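Series Office Sets Out Sponsor Signage Rules Ahead of Opening Round

The organizing office of the Loluldale Motocross Series has confirmed a revised policy on sponsor signage for the coming season. The series communications office met with the director of competition to discuss what the policy covers, how it will be applied on race day, and what teams should do before the first gate drop in May.

The director began with the reason for the revision. Under the previous rules, each host track set its own limits on banners, canopies and pit displays, and teams that traveled to every round found themselves working under several sets of instructions.

"A privateer family would put up a canopy at one track without any trouble and be asked to take the same canopy down two weeks later," the director said. "We had complaints from riders, and we had complaints from the tracks as well. The board asked us to write one rule that everyone could read in advance."

The new rule applies to all classes, from the 65cc riders through the open professional class. Each team may display signage within its assigned pit space, up to a total of 100 square feet. Signs on the fence line remain reserved for series partners and for the host track's own advertisers. Number plates, jerseys and bike graphics are not counted toward the limit, although numbers must still be legible from the scoring tower.

Asked whether 100 square feet would be enough for the larger teams, the director said the office had measured displays at three rounds last year.

"Most of the rigs were already under that figure. Two or three were well over it, and we have spoken with each of them. They will need to leave a side panel at home – that is really the extent of it."

Wullar, which returns as presenting partner, will keep its position on the starting gate and the finish line arch. The director would not discuss the value of the agreement but said that it had been extended on terms "acceptable to both sides" and that it pays for medical staff at every round.

The policy also addresses products that a host county or landowner does not allow to be advertised. In those cases the team will be told at least 13 days before the event, and the sponsor's name must be covered on pit signage for that round only. A rider whose title sponsor is affected may continue to race in his or her normal gear unless local law says otherwise.

"We do not want a rider to lose a contract over one weekend," the director said. "If the landowner has a concern, we will take it up with the landowner first. The rider should hear from us and should not be hearing it from a gate attendant on the morning of practice."

Several teams have asked about giveaways. Sampling of food and drink will be allowed from the pit space with written approval, and a flat fee of $400 per round will apply. Teams that only hand out stickers or posters do not pay the fee. Glass containers are not permitted anywhere on the grounds.

Penalties have been kept simple, in the director's words. A first violation brings a written warning, and a second brings loss of the assigned pit space for the following round. Championship points will not be taken away for a signage violation. The director said that this was debated at length, and that the riders' representatives had felt strongly that a result earned on the track should stand.

Hsieh Raceway, which hosts the second round, had asked for an exemption on account of its narrow paddock. That request was granted in part. Canopies at Hsieh will be limited to a single unit per team, and the overflow lot will be opened for trailers from the evening before practice.

On the question of television, the director said that the streaming agreement with Plistari places no added limits on what teams may show. Camera crews will work in the paddock as before. Interviews on the podium will take place in front of the series backdrop, and riders may hold one sponsor item, such as a bottle, a can or a cap.

Sponsorship forms must carry the series reference number, 2373, and should be sent to the office by mail or delivered at rider registration. Forms received without a signature will be returned. The full text of the policy is posted with the supplementary regulations.
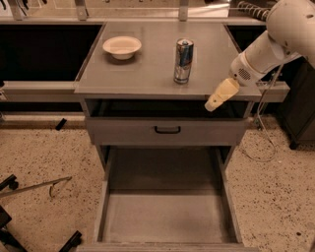
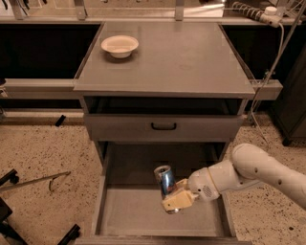

A can and a white bowl, in both views.

Loluldale, Apr 10, 2021

The director closed by asking teams to raise questions early. "There will be something we did not think of," the director said. "We would like to hear it before the trucks are parked." The policy will be reviewed after the final round, and written comments from teams, tracks and sponsors will be accepted throughout the season.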